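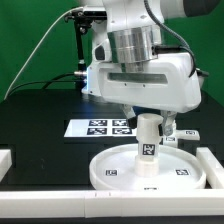
Tube blanc à marqueur, dressé sur son socle au centre d'un plateau rond.

Marqueur fiduciaire

Un marqueur fiduciaire, c'est un petit motif de forme et de taille connues, le plus souvent un carré noir et blanc, qu'on place sur un objet pour en retrouver la position dans une image. Je dis souvent « mire », par paresse, et mes collègues me reprennent (à juste titre, la mire sert plutôt à l'étalonnage !).

Où le poser

Sur un plateau rond, j'aime bien en avoir un de chaque côté du socle, à plat sur le fond, plus un sur le bord avant. Sur un tube, c'est plus délicat : la surface est courbe, le carré se déforme dès qu'on le regarde de biais, alors je le garde étroit et bien de face. Les planches rectangulaires, elles, acceptent sans broncher une grille de deux sur deux, et je les trouve très reposantes à côté du reste.

Impression et matière

Le noir doit rester mat. J'ai longtemps utilisé le papier Birora, qui brille un peu trop à mon goût, puis les feuilles Smadi, plus épaisses, avec une marge blanche généreuse autour du motif. Cette marge compte énormément, et c'est toujours elle qu'on rogne aux ciseaux !

Numérotation

Chaque motif correspond à un numéro, pris dans une liste qu'on appelle dictionnaire. Celle de l'atelier de Brendingate en compte 836, et j'en utilise presque toujours les mêmes, ceux du début. Évitez les doublons sur une même table : j'ai perdu une matinée de janvier à cause de deux carrés identiques.

Voir aussi : mire d'étalonnage, code matriciel, repère de coupe.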